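Do I need to book the Skurnmont ferry ahead?

In November, no. I've walked straight on every time! From spring onwards I'd book, as it only takes 41 foot passengers and the queue gets silly.

Is the coast path at Grastska all right for beginners?

Mostly, yes. I'm no great walker and I managed it in trainers (old ones, and I did regret it a bit). There are 235 steps down to the cove, though, and you've got to come back up them.
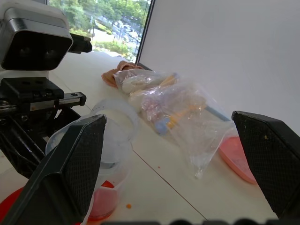 If your knees aren't up to that, stay on the top path and carry on to Lendia, where there's a bench and a very decent bakery.

Can I bring my dog?

Please do! Leads on near the sheep, and take water, as the tap at Lendia is off in winter.

Last updated 15/01/2026 | Contact me | © Villalobos Walks | Back to top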